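Getting more out of open shelves

I love an open shelving unit. No doors to bang your shins on, no rummaging, and you can see at a glance whether the good scissors went back. They do collect clutter faster than anything else in the house, though, so these are the habits that have kept ours at the Latholm place looking decent.

Empty one compartment at a time. I set a timer for 30 minutes and stop when it rings, even mid-shelf. Pull out all 40 cups and bowls at once and you'll be eating dinner standing up!

Leave some space. A compartment with one cup in it is fine. Really! A single bright thing against white panels looks cheerful, and you've got a landing spot when the shopping comes in.

Move your shelves to suit your stuff. If the side panels have rows of small holes, the shelf pins can go up or down a notch or two. Measure your tallest jug first (I forgot, and had to redo the whole left side). Keep spare pins in a labeled jar. I use an old Pastham mustard jar with a tight lid.

Wipe from the top down. A damp cloth with a drop of dish soap does painted and coated panels nicely, then go over them with a dry one. Use a soft paintbrush in the corners and around screw holes, where the crumbs hide.

Brick next to white shelving is gorgeous, but it sheds a little grit. Vacuum with the brush attachment, and skip soaking the brick, as mortar takes ages to dry out.

Put one living thing on the counter. A small flowering plant in a light pot does more for a room than a whole row of ornaments, and it's easy to lift when you wipe underneath. Slip a cork coaster under the pot to save the surface from rings.

Last one, and my favorite: the 5 minute reset. Before bed, anything on the counter that lives on a shelf goes back to its shelf. I put the radio on and it's done before the second song.
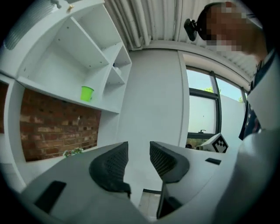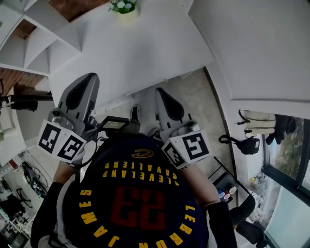 White open shelving in both photos; the lime-green cup is in the first, the potted plant in the second.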